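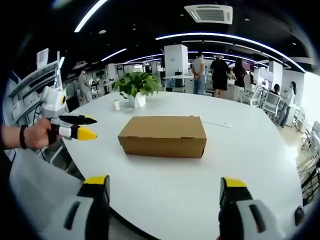 Hand-held grippers, one box, a lot of wipes
Gallery – posted 26th April

Everybody in our corner of robotics has fallen for the hand-held gripper. You skip the robot, hand a person the fingers, let them do the chore, and train on what the fingers' own cameras saw. Enaveo reports that policies trained this way beat ones trained by driving an arm remotely. We have been trying to repeat that result since December, and this page collects some of the work along with my grumbling about it. Click any picture for the larger version.

1. Two-handed box work. The task list we use is called Moges, and the box tasks take up most of it: open, fill, empty, close, slide. Each hand gets its own gripper and its own view. Collecting is quick, I'll give it that. A new person needs 11 minutes of practice before we keep anything they do, and after that an hour of work gives us 40 clean runs on a good day. The paper we are following calls this "effortless." My wrists would like a word with the authors.

My first complaint is about the room. We record in a working office with a white table, a plant and whoever happens to be standing behind it. The argument goes that a busy background makes the policy sturdier. Maybe. But it's the same busy background, with the same ceiling lights and the same pot plant, and I have yet to see anyone show that their model learned the box and left the plant alone. Before I believe a success rate I want it measured in a second room. Ours dropped from 60 percent to something I'd be embarrassed to print when we moved down the hall, and all we changed was the furniture.
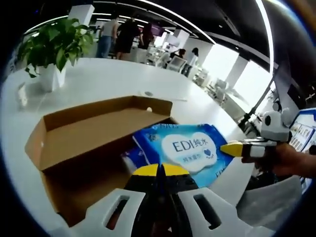 2. Wipes and the box. Soft packs are where I started to lose faith in the headline number. A hard block sits in the fingers the same way every time. A pack of wet wipes folds and crumples, and it comes up at whatever angle it likes. People fix this without thinking, with a small roll of the wrist or a bit more squeeze, and the cameras catch the motion but nothing about how hard anyone pressed. So the policy copies the wrist and guesses at the squeeze. On the arm, that guess shows up as a dropped pack or one mashed flat against the cardboard.

How we score it: a run counts if the pack ends up fully inside the box and the box stays on the table. Touching the rim is allowed. Pratance, the scoring script we borrowed, also gives half credit for a pack left lying across the edge. We switched that off, and I'd suggest that anyone comparing numbers with ours check whether theirs is still on. It made a bigger difference than either of the 2 training changes we tried.

What I do believe: the method gets you more data per hour, and for plain picking it's good enough. The claim that more of it will sort out soft things by itself I'll leave to Enaveo. The Naltusano build of the gripper is supposed to add a pressure pad behind each fingertip. If it ships we'll rerun the wipes first, with the same packs and the same rules, in both rooms, and put the failures up on this page next to the good runs.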